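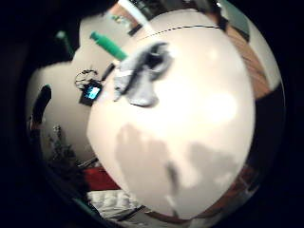 The Fevetti floor cushion has been our favorite thing in the catalog since the first sample came back from the Skernuma workshop, and we still fight over who gets to sit on it at lunch! It's a thick, round, buckwheat-filled seat with a cotton cover, made for reading, stretching, tea on the floor, or a long board game. A lot of you use yours next to other floor gear, and we love seeing that. A big pale ball like this one, gray cloth slung over the top and all, is good company for it: sit low for a while, roll about for a while, go back to sitting low.

Fill and feel

Buckwheat hulls shift when you sit and then hold still, so the cushion takes your shape and keeps it. New hulls are a bit noisy (think of walking on dry gravel in slippers) and they quiet down after a few weeks. There's a hidden zipper on the underside, and you can scoop hulls out until the height suits you. Keep what you remove in a jar, you'll want it back when the fill settles.

The cover

Modupe Haruna wove the first Varkier cloth for us as a curtain fabric, and it was far too good to hang in a window. It's a heavy cotton with a slight rib, it washes at 40 degrees, and it comes out softer every time. Colors this season are Oat, Slate and Fern. Oat is a warm cream and goes with nearly everything. Fern is the loud one, a proper bright green in the same family as the green cylinder lying beside the cream curve here, and the two look wonderful together. Order a Fern cushion with an Oat spare cover and swap them when the mood strikes.
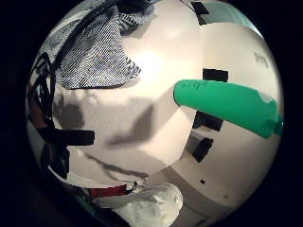 Care is easy. Empty the hulls into a clean pillowcase before washing the cover, and never wash the hulls themselves. Spread them on a tray in the sun once or twice a year and they'll smell fresh again. For small spills, a drop of mild soap on a damp cloth does it. Something green and glossy like the piece at the right wipes clean in a second, but woven cotton likes a little patience, so dab and let it air dry flat.

Spare covers in all 3 colors ship in September.

270 likes · 40 comments · Share

Related items
Palamarchuk wool throw
Varkier bolster, long
Buckwheat hull refill, 800 g

© Fevetti Home · Contact us · Back to top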